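About Praltero

Praltero is the games room and club on the second floor of the old Civex building in Breltanville, and if you have ever walked past in the early evening and wondered what all the noise was, well, that was us! We are a members' club for people who like to play things, at tables, with other people, and we have been doing it long enough now that some of our first members bring their own children along.

It began with Panagiotis Shehu, who had a foosball table and an apartment much too small for it. He asked a few neighbors whether they might share the rent on a room, five of them said yes, and that was the start of it. Today we have 664 members, and Panagiotis still insists on playing defense.

Most people come for foosball or table tennis, and we run a friendly ladder for both (ask at the desk, and don't worry if you haven't played since school). Others settle in with a board game and stay until closing. Our game shelves hold 865 titles at last count, everything from quick card games to the sort of thing that needs a whole Saturday's worth of patience and a good many snacks.
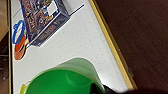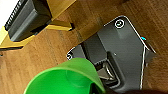
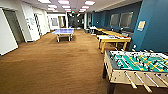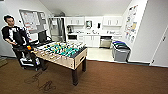

Photos: Praltero, Breltanville

Coffee has always been a big part of the place, so we were very happy to have a kitchenette of our own. Members are welcome to use it, and all we ask is that you wash your cup and leave the counter the way you would like to find it. Please keep drinks off the foosball and table tennis tables, and carry them carefully across the carpet.

In October we start Xia, our beginners' evening, named after a cat that used to sleep on the stairs of our first building. It runs for five weeks, and somebody is always around to explain the rules, find you a partner and set up the board. You don't have to be a member to join in, and plenty of people come on their own the first time.

We open at 4 p.m. and the door on the street is usually unlocked by then. If it isn't, ring the top bell and give us a minute to get down the stairs.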